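4.2 Does table colour change what people spend?

The claim that warm-coloured tables make diners spend more has been repeated so often that few authors now cite a source for it. The one usually given is the Lallham study, which reported higher bills at red tables than at pale ones. We are not convinced. The red tables at Lallham stood near the window, and the pale ones stood by the kitchen door. Any server could have told the authors which seats fill first with people ordering wine.
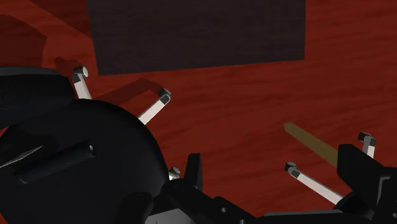
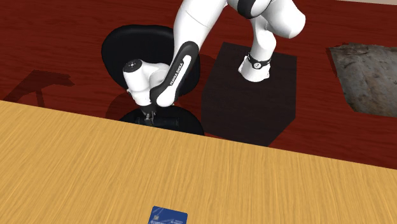 Figure 3. Rendered surfaces with grain: deep red (first) and golden yellow-brown, with a blue payment card (second).

Honda's later work at Dasden was meant to settle the matter, and it is more careful. Tables were swapped between positions in May, and 3,440 bills were kept. The colour effect shrank to a few cents per head – well within what a change in the weather might do. Riku Honda still describes the result as "modest support" for the theory. We would call it no support at all, given that some 800 of the bills were dropped for reasons the paper does not list.

The Soriano survey adds little. It asked 40 people which table they would rather sit at, and liking a colour is a long way from paying for a second course. Until the missing bills are released, we treat the question as open and leave colour out of the model in Section 5.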